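Elīna Raudsepp does not want to be called a collector. Collectors, she says, have display cases and insurance. She has a spare room in Rillum, a dehumidifier that sounds like a bus, and 700 tea towels.

"Textiles," she corrects me, when I say tea towels. "Dishcloths, glass cloths, huckaback, waffle. If you write tea towels, I will get letters."

I ask whether she really gets letters. She goes to a drawer and takes out a folder of them.

Raudsepp spent 30 years teaching high school chemistry before she began writing Dry Goods, a newsletter on household cloth that comes out when she feels like it. The most recent issue was on linen and had a fold-out chart. The one before that was an attack on microfiber so complete that a cleaning supply store in Cavari canceled its order for the shop counter. She has kept that letter too, near the front.

We sit in her kitchen, where I am given coffee and, for reasons that become clear, no napkin.

"Spill something," she says.

I would rather not. She does it for me, tipping a spoonful of coffee onto the table, and lays a flat cotton cloth over it. It does what most dishcloths in my life have done, which is to push the coffee politely toward my sleeve. Then she tries an old waffle weave, washed so many times it has gone the color of porridge. The puddle leaves without a fuss.

"Floats," she says, and waits for me to ask.

The float, in weaving, is a thread that passes over several others before it goes back under. Put enough of them together in the right order and the cloth pulls itself up into little walls with hollows in between. More thread touches the water, and there's somewhere for the water to go. It is an old structure, simple enough to weave on a modest loom, and it shrinks like a scolded child the first time it meets hot water. Raudsepp regards this last quality as the cloth's only sense of humor.

"People measure the window, they buy the fabric, they sew the curtain, they wash the curtain," she says. "Now they have a curtain for a dollhouse. And they write to me, as if I had done it."

Her advice is to wash it before you cut it, then wash it again in case it was bluffing. No fabric softener, ever. Softener leaves a coating on the fibers, and a coated towel, in her words, is "a raincoat with ambitions." She is calmer on the subject of ironing, on the grounds that anyone who irons a waffle weave has been punished enough by the result.

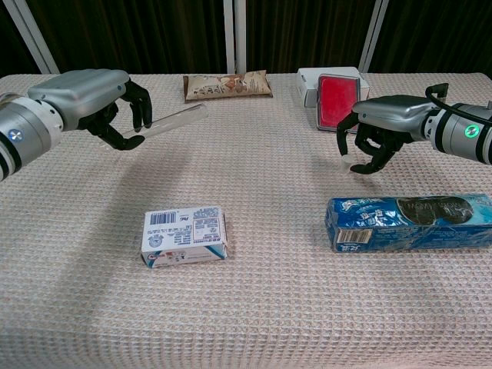 Gwenaël Riviere thinks all of this is overdone. Waffle snags, he told me over the phone, it catches on rings and cat claws and the corner of every cabinet, and a decent piece of linen will outlive the person drying dishes with it. He has been making the same case to Raudsepp by mail for years and has yet to receive what he would call a reply.

"I replied," says Raudsepp. "I sent him a towel."

Did he use it?

"He says he is saving it. That is what people say."

She has a low opinion of saving things. The room upstairs, she admits, may look like evidence against her, but the shelves rotate. Every cloth comes down and does its week in the kitchen, and the ones that fail go to the garage. A set of 9 glass cloths from the old Moulin mill has been through the rotation so often that you can read a newspaper through it. I know this because she handed me a newspaper. It was dated Sunday, April 10, 2022, and had been lining a drawer.

I ask what she thinks of the new cloths, the ones sold in soft colors with a ribbon around them. I am expecting blood. She shrugs.

"Some are good. Morninitz makes a good one - heavy, nice deep cells. The ribbon is stupid. You pay for the ribbon." She considers this. "I have kept the ribbons."

The next issue is planned for October and will deal with hems. She has been working on it all winter and has opinions on mitered corners that she asks me not to print before she does. I promise. She looks at my sleeve, where the first spoonful of coffee ended up, and tells me cold water, right away, and not to rub.

I rubbed it on the train.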